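The Patience of a Bad Teacher

I have now shown a robot how to reach into a cup 193 times, and I'd like to say a few words on behalf of the robot.

The arrangement at Grendia is simple. I sit at a desk with a controller in my hand, and an arm in a simulated room copies what my hand does. The software writes it all down, and later a model studies the recordings to learn how the job is done. People call these demonstrations, a word that suggests the person giving them knows what he's doing.

I taught eighth-grade shop for 5 years before this, so I came in with opinions. Show them slowly, show them again, and keep your fingers where they can see them. The first two carried over fine.

What I had not reckoned with is how much of my teaching was mumbling. "Kind of ease it in there" is a sentence I must have said to every kid who ever held a chisel, and they eased it in there. They had been easing things into other things since they were babies. The arm has no such background. It gets my hand's path and the camera views, and whatever I meant by them is lost in the mail. 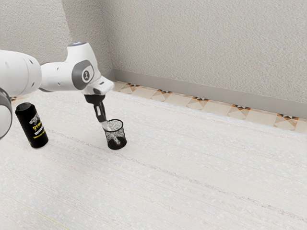 The gripper down in the mesh cup, and then the view with one finger of it against all that pale weave.
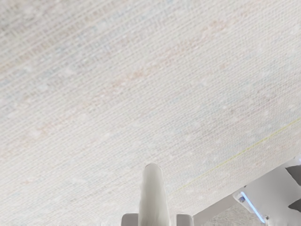

What the Robot Learns Besides the Task

Jairo Yupanqui, who trained me, calls my recordings "very personal." He can pick mine out of a folder of 300. I stop just above the target every time, a small hover, like a man checking his pockets before he shuts the front door. I had no idea. I asked my wife and she had plenty of idea.

Now the model hovers too. It has no doubts to settle up there. It saw me do it, and it concluded that a pause is part of reaching into a cup, the way a kid decides that swearing is part of hammering.

The company line is that enough demonstrations will wash this out. Our last batch, named Lunutness by someone who has since left, had 2,092 of them from the whole team, and I'm told my pause got diluted nicely. What came through instead was a sort of average caution, everybody's hesitation blended into one. I found it more worrying than mine. At least I know what I was hesitating about.

So my modest proposal is that we quit grading demonstrations only on whether they reached the goal. Grade the manner, too. Throw out the fumbles that ended well, including mine - there'd be a lot of mine - and keep the dull ones, where a hand goes down and does the thing and comes back up. Jairo agrees in principle. He also says that if we did it strictly I'd be down to a dozen keepers from the whole of November, and he said it a little too quickly for my liking.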